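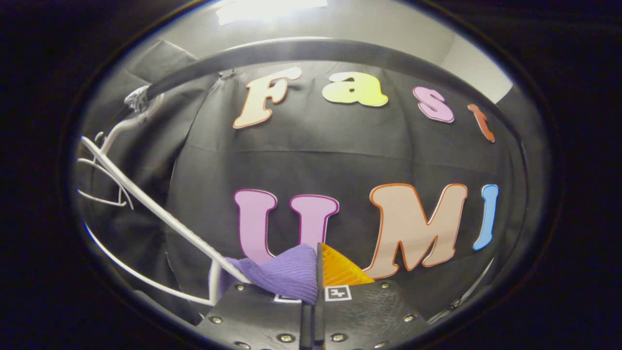 # Recording cloth demonstrations with the hand-held gripper

These notes cover getting a usable set of demonstrations for the Tiltlow cloth tasks, from a bare bench to files on the Kurnton machine. They assume you have the gripper in your hand, a charged camera on it and a free afternoon. You will use more of the afternoon than you expect. Most of it goes on picking towels up off the floor.

If you are after remote control with the two-arm rig, go to the Sarnine page. Everything below is for the hand-held tool, where you are the arm.

## What you need

- the gripper, with both finger markers clean and flat
- two or more soft cloths in colours that differ from each other and from the background
- a hanger, rail or peg, depending on the task
- a plain dark sheet for behind the bench
- duct tape, in a quantity that will embarrass you later
- the printed mapping card
- a spare battery and a spare memory card

Choose cloths with some body to them. A ribbed towel holds a fold long enough for you to do something with it. The thin glasses-cleaning kind slumps the moment you look at it and teaches the robot that cloth is a form of soup.

## Set up the bench

1. **Fix the hanger or rail first.** It should take a firm tug without moving. If it sways after every touch, you will start waiting for it to settle, and then your demonstrations will contain a lot of waiting. The robot will learn to wait beautifully.

2. **Hang the dark sheet.** Wrinkles are fine. A few things fixed to it are better than fine: the tracking works out where the camera is by finding features it can recognise from one moment to the next, and a perfectly blank sheet gives it nothing to hold on to. Foam letters do the job, as do stickers or an old calendar. Whatever you put up, leave it up for the whole session.

3. **Sort out the lights.** Overhead only, if you can. A desk lamp from the side throws the shadow of your own arm across the work, and the robot's arm has a different shadow. Lock the exposure after the lights are on. We did it the other way round in January and have a fine collection of grey fog.

4. **Mark your start box.** Tape a rectangle on the bench where the cloths begin each time. Drop them inside it; don't arrange them. People have a strong urge to tidy a towel before they pick it up, and a robot that has only met tidy towels is helpless in an ordinary house.

## Check the gripper

Open and close it fully a few times before you start. The width of the opening is read from the markers on the two fingers, so both of them need to be seen by the camera for most of the run. Cloth is the natural enemy of this arrangement. A big bunched grasp will rise up in front of a marker and cover it, and for that stretch the software has to fill in the width by itself.

Short gaps are survivable. To keep them short:

- Grip nearer the tips than feels natural.
- Take less cloth. A pinch is enough for nearly everything on the list.
- If a fold flops over a marker as you lift, turn your wrist a little and let it fall away.
- Check the screws on the finger plates at every battery change. They work loose, and a loose finger closes at a slightly different angle each time.

Carrying two cloths in one grasp is allowed for the sorting task and for nothing else. If you pick up a second one by accident during hanging, finish the run, rename it with `_double` and carry on. Don't delete it. The double grasps turned out to be useful once we had enough of them, which was some comfort.

## Make the map

Before any demonstrations, record one slow pass of the whole area. Show the mapping card to the camera, then sweep along the bench, up to the rail, back across the sheet and down again. Move as if you were carrying a full mug of tea. Keep the pass under 3 minutes, and come back to the card at the end.

Then process it, on its own, before you do anything else:

```
tamayo map --in session/map --check
```

Wait for it to say `map ok`. Yes, this is dull. It is less dull than discovering at five in the afternoon that a whole session has no idea where it was.

If the map fails, the usual cause is speed. The next most usual is a person walking behind the bench halfway through, and that person is generally the one who wants to know why the map failed.

## Record the demonstrations

Do a handful with the camera off first. Your early attempts will be poor, and they may as well be private.

For each run:

1. Drop the cloth in the start box.
2. Hold the gripper above it, open, and keep still for a beat.
3. Press record.
4. Close on the cloth, lift, carry, place, release.
5. Back away along the path you came in on, and keep still again.
6. Stop recording.

The stillness at both ends matters more than it ought to. Trimming works by looking for it, and without it you get runs that begin in mid-swoop.

Move at one steady pace. The arm can't do the quick flick you use at home to get a tea towel over a rail, and a demonstration containing a flick asks it to try. We now regard the flick as a habit to be unlearned, like whistling in libraries.

Use only the gripper. Your other hand will want to help. It will drift in to smooth a corner or steady the hanger, and it will do this while you are thinking about something else. Put it in a pocket. If it gets out, scrap the run.

Vary what ought to vary: where in the box the cloth lies, which side is up, where you stand, how high you start. Keep the fixed things fixed. After every 10 runs, swap the cloth for the other colour and drink some water.

### When a run goes wrong

Mistakes come in two sorts. In the first, you miss the grasp, notice, go back and get it. Keep those. A robot that has seen a recovery has some idea of what to do after its own first miss, and there will be a first miss.

In the second, the cloth ends up on the floor and you say something the microphone picks up. Bin those. If you aren't sure which sort you have, ask whether you would be happy to watch a robot do exactly that in front of a visitor.

## How many is enough

The last hanging set came to 352 runs after cleaning. The policy trained on it was decent with cloths from the set and rather sniffy about a new one. More cloths would have helped it more than further runs with the same pair, so if you have an hour left, spend it on variety.

Stop when you get tired. Tired runs are easy to spot in playback: the carry gets lower, the release gets early, and the cloth hangs on by one corner out of politeness.

## Copy and check

Copy the card to Kurnton before you take anything down. Then:

```
tamayo trim session/
tamayo track session/ --use-map session/map
tamayo report session/
```

The report lists each run with its tracking state and the share of it where a finger marker was missing. Look at the following before you call it done:

- **Lost tracking.** One or two lost runs can simply be dropped. A block of them in a row means something moved. Look for the first bad one and check whether the sheet slipped.
- **Marker gaps.** Anything long in the middle of a carry is probably a bunched grasp. Gaps right at the release are worse, as that is where the width matters most.
- **Very short runs.** Somebody pressed the button twice.
- **Very long runs.** Somebody forgot to press it at all. The longest we have is an excellent record of a lunch break.

Play back a few from the start, the middle and the end at normal speed. Playing them at double speed saves time and makes everything look competent.

## Packing up

Leave the rail and the tape where they are if anyone is recording the next day, and put the mapping card back in its sleeve. A bent card gives a bent map. Cloths go in the wash at the end of each week. They fade eventually, so note the change in the session file when a pair is replaced, and keep the old pair in the drawer for testing.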